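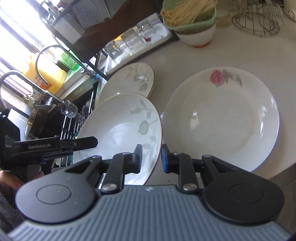 Our department is preparing a set of hand-guided demonstrations for a manipulation policy intended to put crockery away after washing. Demonstrators work in an ordinary kitchen with a gripper in each hand, and the recorded movements are later used to train a two-armed machine. The difficulty concerns plates. When a deep plate is tilted on edge, with the open fingers straddling its rim, my demonstrators disagree on what should follow. One group closes at once and lifts. The other brings the second gripper in from the side and steadies the plate before any weight is taken. Both methods are acceptable in themselves, but our written procedure, drafted in November, is silent on the point, and the recordings now contain a mixture of the two. We hold 700 episodes so far. I should be grateful for advice on whether the mixture is harmful, whether the earlier episodes ought to be discarded, and how the procedure might be worded. I would add that the stack of plates is rearranged between episodes, and that other items are left on the worktop on purpose.

Posted by Hortensia Núñez
Tagged: demonstrations, two-handed tasks, kitchen

Barrientos_Lab

A mixture of methods is not harmful in every case. It becomes harmful when the starting conditions are the same and the demonstrator's choice cannot be predicted from anything the cameras record. A policy trained on such data may hesitate between the two, or begin one and finish with the other. In the case of a plate held by its rim, that would mean a second gripper arriving late or stopping short.

I would advise against discarding anything at this stage. The following has served us well on a comparable task.

Label each existing episode as "single" or "supported". One person should do all the labelling, working from the recordings and without reference to the demonstrator's name.

Train on each group separately and run 30 trials of each on the same plates. Keep the two sets of results apart, and record how each failure occurred as well as the total.

Adopt the better method for all new recordings and amend the procedure accordingly. The labels should be retained, as they can be supplied to the policy as an additional input should you wish to use both groups later.

As to wording, we use the following: "The supporting gripper shall be in contact with the plate before the lifting gripper closes. The supporting gripper shall not be withdrawn until the plate has been set down or passed across." Please note that "in contact" needs a definition. Ours states that both demonstrator and reviewer must be able to see the jaw touching the plate from the wrist camera view.

It would also be sensible to check whether the choice of method follows the type of plate. If your demonstrators support the deep plates and lift the flat ones singly, the mixture may be orderly after all, and the procedure should simply say so.

clollitz_user

Use one hand. Two is slower and you will regret it when you come to synchronise the recordings.

Stunine Support Desk

The reply from Barrientos_Lab covers the main question. Two further matters may be of assistance.

First, the point of grasp. Demonstrators who close on the rim alone tend to let the plate swing as it leaves the worktop, and they correct this with the wrist without noticing that they do so. A remote-controlled arm with a stiff wrist may be unable to reproduce the correction. We ask demonstrators to pause for 2 seconds after closing and to lift only when the plate is still.

Secondly, fatigue. Our guidance limits continuous hand-guided recording to 60 minutes, followed by a change of demonstrator. In our own reviews, departures from procedure were concentrated towards the end of long sessions.

Comment from Hortensia Núñez: I am obliged to all who replied. Labelling has begun, and the deep plates do appear to account for most of the supported episodes. The procedure will be reissued with separate instructions for deep and flat plates. Could Barrientos_Lab confirm whether the contact rule applies when a plate is taken from an upright position against another?

Comment from Barrientos_Lab: It does. We treat the neighbouring plate as part of the worktop and require the supporting jaw regardless.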